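# From the Software Corner: Teaching Two Arms to Share a Table

Hello again, dear readers, and thank you to everybody who wrote in after the last issue asking when the two-arm planner would get its turn in these pages. It has been a long spring at Drostent, with more evenings spent staring at log files than any of us would like to admit, but I do finally have something worth telling you, so pour yourself a coffee and settle in.

Those of you who have been with us for a while will remember that Flancombe began as a planner for one arm. It was a good planner for one arm! You gave it a start and a goal, it thought for a moment, and it handed back a path that stayed clear of the walls and the table. When we moved to two arms in January, we did what I suspect most people do first, and simply ran two copies of it. Each copy treated the other arm as a piece of furniture that happened to be in a new place every time it looked. You can probably guess how that went. The arms were terribly polite. One would start toward the napkin, the other would notice and back off, the first would see the space change and replan, and the pair of them would go on like two people in a narrow hallway until the timer ran out.

So we threw out the two copies (well, one of us kept a branch, just in case) and wrote a joint planner that thinks about both arms as a single body with a lot of elbows. That fixed the hallway dance right away, and it also made everything dreadfully slow. The search space grew so much that a simple reach could take longer to plan than to carry out, and the demo videos from those weeks are mostly footage of robots standing still.

What we have now sits somewhere in between, and I'm fond of it. Flancombe plans each arm alone first, lays the two paths side by side on one timeline, and looks for the stretches where the arms would come too close. Only those stretches go to the joint planner. Most of the motion, it happens, is nowhere near the other arm, and so most of it never has to pay for the expensive search. The napkin task is the one we keep going back to for testing, as both grippers need to come in low over the same small patch of cloth and each has to leave room for the other's fingers.

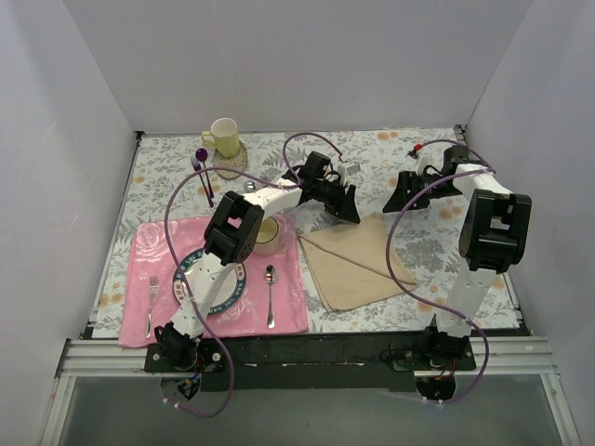 *Page last changed: June 3, 2018*

The table settings came into it because the bare-table tests had become too easy. With a plate, a cup, a mug and some silverware out, the planner has to care about height as well as reach, and the perception side has to earn its keep too. That side is called Lopes, and it has its own little saga.

Lopes is the piece that takes the view from the fixed camera and works out what is on the table and where. Its great trouble this season has been that the arms block the view. A lower link crosses in front of the plate, an elbow covers the side of a cup, and Lopes, bless it, used to believe only what it could see. It would fit a shape to the visible piece of the plate, decide the plate was small and oddly shaped, and report a nice open space right where the rest of the china was sitting. Flancombe would then happily send a wrist through it.

The fix was to give Lopes a memory. At the start of a run the arms tuck themselves back, Lopes takes a good look, and every object it finds goes into a list with a full outline. After that, an object stays on the list until Lopes gets a clear view of the place where it ought to be and finds it missing. If an arm is in the way, the object keeps its last known spot, and the margin around it grows a little for each second it goes unseen. We argued for a good while over how fast that margin should grow. Too slow and you trust old news, too fast and a hidden cup swells up until the planner refuses to go anywhere near that half of the table. The present setting is a compromise, and I expect it will change again before summer is over.

Shiny things are still a nuisance. Spoons give us more grief than forks, with the bowl catching the light and turning up in the object list as a separate item with no handle. Patterned cloth was the other one. Our old segmentation settings were tuned on a plain surface, and on a floral fabric they found a great many small flat "objects" that were flowers. We now ask for some height above the surface before anything gets onto the list, and that cleared up nearly all of it, although a thin folded napkin comes close enough to the cutoff that it has a rule of its own. I don't love having a special rule for napkins in the code. There is a comment beside it that says so.

The cables deserve a word, too. The planner has no proper model of a loose cable and I don't believe we'll write one this year. For the moment each loop is wrapped in a generous capsule that follows the forearm, and we limit how far the wrist may turn in one direction before it has to unwind. It is crude, and it does rule out a few perfectly good grasps, but I would sooner lose a grasp than a connector.

On the tooling side, the replay viewer in Encombe can now show both arms' planned paths against what the joints reported, on one shared timeline, with the joint-planned stretches shaded. If you have ever tried to line up two log files by hand you will know why I am so pleased about this. We used it to go through 2,000 simulated napkin runs, and it turned up 47 in which the two arms agreed on a plan and then started it at slightly different moments. The cause was a clock being read in two places. It is now read in one.

If you use Encombe with your own logs, please update before opening anything recorded with the new planner, as the old viewer will load the file without complaint and quietly leave out the second arm. The update also moves the settings for Lopes into their own file, and your old ones will be copied over the first time you start it. Do have a look through them afterward, especially if you had changed the height cutoff.

Next on the list is the handover, where one gripper passes a spoon to the other in midair. Flancombe's whole outlook is built on keeping the arms apart, so asking it to bring them together on purpose will mean some rearranging. I have a notebook full of sketches and will write it up for you once there is code to go with them.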